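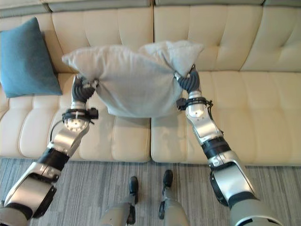

Unit 6: Can a machine tidy a living room yet?

These notes go with the October lectures. Read them before the lab and bring the Letia worksheet with you.

6.1 Why cushions are a test case

Picking up a throw pillow is an easy job for a person and an awkward one for a robot. A metal bracket on a shop floor has the same shape every time it comes down the line. A pillow does not. Held by its two side edges it sags in the middle, and the lower edge hangs wherever it likes. The arm controller has to plan for a shape that changes during the lift.

Two-arm work adds a second problem. Both grippers hold the same object, so an error in one arm pulls on the other. If one side rides higher, the pillow tilts. A tilt is fine in most homes. It matters more if the same program is later used to carry a tray.

6.2 What counts as done

In the Hidatley task list, a cushion job is split into 2 parts: placing and letting go. Students tend to grade only the first. A pillow set upright against a backrest can still fall forward when the fingers open, or be dragged along by a finger that catches on the cloth.

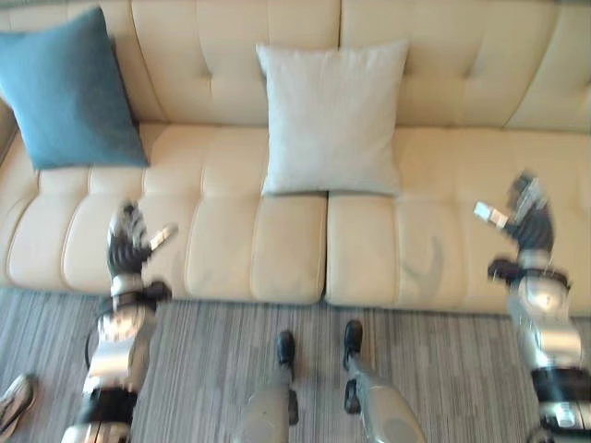 Write down your pass rule before you look at any results. The course uses this one: the pillow stands against the backrest by itself, the grippers are clear of it, and no other cushion on the sofa has been moved. Score each attempt pass or fail, with no half marks. Time is recorded separately.

For the Han exercise you will get a log of 114 attempts. Sort the failures by cause first, then work out the rate. A single percentage hides a lot, especially if most of the failures come from one kind of fabric.

6.3 Hands

Simple clamps do well on parts made to fit them. Hands with separate fingers and a thumb can take on a wider range of household objects, but there are more joints to control and more places for something to wear out.
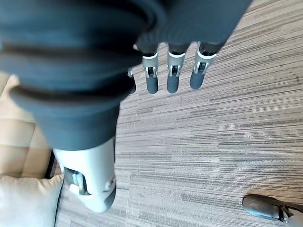 Figure 6.3. Robot hand with fingers and thumb, open above the carpet.

6.4 Where things stand

For one known room and one known sofa, the answer is often yes, with a person nearby. For any room, no. The Nundport reading puts the gap down to training data and argues that even 2,000 demonstrations of one chore carry over poorly to the next. Come ready to say whether you agree.

Worksheet questions 1 to 4 are due at the start of the lab.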